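Cut Tulips: The Questions I Get Most

I sell bunches out of my little stand in Berkville from April into May, and these come up every single week.

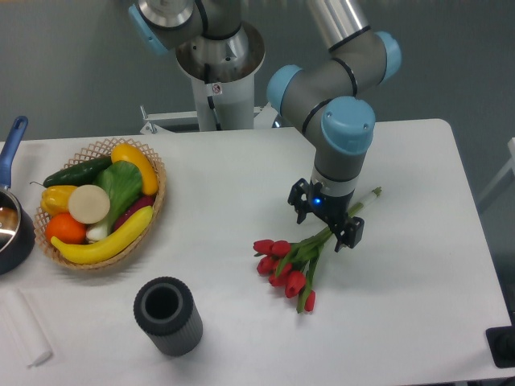 How closed should tulips be when I buy them?
Pretty closed! You want color showing but the petals still hugging each other, and then you get the whole show at home. Red ones like these six, all closed or half-closed, are right where I like them. If they're wide open at the stand, ask for a discount (I'll usually give you one).

Can I lay them down while I get the vase ready?
Sure, on any clean flat surface. Just don't pile anything on the blooms, and don't wander off for an hour like I do.

How much water?
Less than you'd think. A few inches, cold, changed every other day.

Why do mine keep growing?
Tulips stretch in the vase, it's normal. Trim the stems again and drop them back in.

Do I need flower food?
I skip it for tulips. My sister-in-law swears by a penny, and her tulips look the same as mine.

Do you take big orders?
Up to 40 bunches with a week's notice. Past that, try the Ostow market.

Updated 2023-04-26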